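About Fumetti

Fumetti tests robot arms that other firms say are ready. We have our doubts, and we put them in writing.

In November a two-arm cell at our Cladine workshop dropped 14 crayons out of 924 passes. The log marked 8 of those as good. A gripper that drops things can be mended. One that reports a catch it never made is a safety matter, so we stopped the job and told the client, who wasn't pleased.

The maker blames a worn finger pad. Perhaps. We have swapped 2 pads and are still not convinced.

Page updated 12/12/25

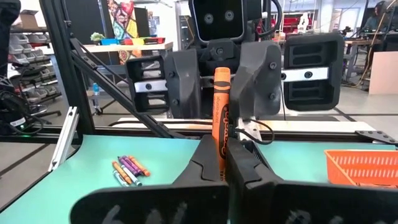 An orange crayon between the two grippers, Cladine workshop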